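Print this page | E-mail to a friend

Call for participants: help us write the house rules for hand-held grippers and wearable sensor kit

Trasex, with Prins. 12 shares, 4 comments

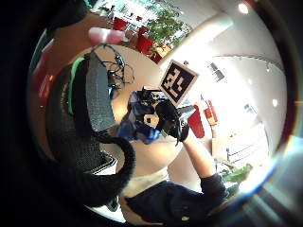

Do I need to know anything about robots to take part?

None needed. We want people who have never touched the stuff as much as people who use it every day. The rules have to make sense to both.

What it is. Trasex is putting together a good practice guide for collecting hand movement data. Working title Pemia. Covers how long a person can wear the kit, how straps get done up, where cables go, what gets recorded and who can look at it after. Draft is 80 rules long at the moment. Too long, we know. Need people to try it out and tell us which bits are daft.

What you'd do

- 2 sessions, seated at a table, 4 hours each with proper breaks
- put on the glove and arm kit following the draft rules, exactly as written, even if they seem silly
- pick things up, put them down, pass them over, hand-held gripper mostly
- stop whenever you like. "Stop" is one of the rules, we need to see if people feel ok using it
- mark up a paper copy of the draft at the end. Pens supplied

Pay is $300 for both sessions, paid after the second. If you pull out after the first you still get half. Parking not included sorry.

Who we're after

Adults, any trade or none. Left-handers very welcome, we're short. Glasses fine. People with small hands or large forearms please put your hand up, the strap section was written by people with neither and it shows.

Not suitable if you have a sore wrist or shoulder right now, or a skin reaction to stretchy straps. Pacemaker or other implant, talk to us before you book.

Your recordings. Marker positions and video get kept. Faces are blurred before anyone outside the project team sees them. You can ask for yours to be deleted up until the guide goes to Prins for review in December. After that its only in the pooled numbers and we can't pull it out.

To apply

E-mail the Asier desk at Trasex with your name, which hand you use, any injuries and which sessions suit. Morning or arvo, both running. Put PEMIA in the subject line or it will get lost. We reply to everbody, usually by the Thursday after.

Consent form comes with the reply. Please read it before you turn up, bring it signed.

Print this page | E-mail to a friend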